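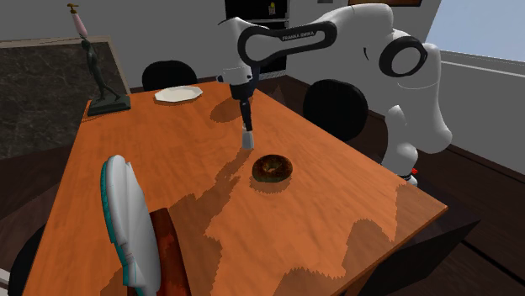 Rectangular wooden dining table, donut near the middle.

Prellum Table Oil
Item 3215
Made by Vimen

Prellum is a clear hardening oil for indoor wood furniture. It is meant for tables, benches, sideboards and shelves that get daily use. It soaks into bare wood and leaves a low sheen. It will not bond over varnish, lacquer or paint, so an old finish has to come off first.

Before you start

Sand with the grain and finish with 150 grit. Going finer closes up the surface and the oil will sit on top. Vacuum the dust, then wipe with a dry cloth. Test the oil on the underside of the top and let it dry overnight. Most woods darken a little. Walnut and cherry darken more than ash or maple.

Applying

Stir the can well. Do not shake it. Pour a small amount on the wood and spread it with a lint-free cloth or a white pad. Wait 15 minutes, then wipe off everything that has not soaked in. Any oil left standing will turn sticky — if that happens, rub the spot with a pad and a little fresh oil, then wipe again.

Two thin coats are enough for a dining table. Leave 12 hours between coats. Treat the underside as well if the top is solid wood, so both faces take up moisture at the same rate.

The table can be used with care the next day. Keep water, hot dishes and tablecloths off it for a week.

Cleaning and upkeep

Wipe up spills when they happen. For grease and sugar, use a damp cloth with a drop of mild dish soap and dry the surface afterward. Do not use ammonia, bleach or scouring powder. When the top starts to look dull, apply one thin coat. No sanding is needed unless there are rings or scratches.

Safety

Cloths soaked with oil can heat up and catch fire on their own. Lay them flat outdoors to dry, or keep them under water in a closed metal container until you can dispose of them. Keep the can away from children.

Sizes

Small can, item 3215
Large can, item 3000
Application pads, pack of 2, item 1902

The large can ships by ground only. Opened cans keep for a year if the lid is pressed down tight — a skin on the surface can be lifted off and thrown away.

Related items

Skillus sanding block
Skillus white pads, coarse
Mac an tSaoi beeswax polish, for chairs and frames

Questions about older finishes go to Niamh Mac an tSaoi at the order desk. Please say what kind of wood you have and what is on it now, if you know.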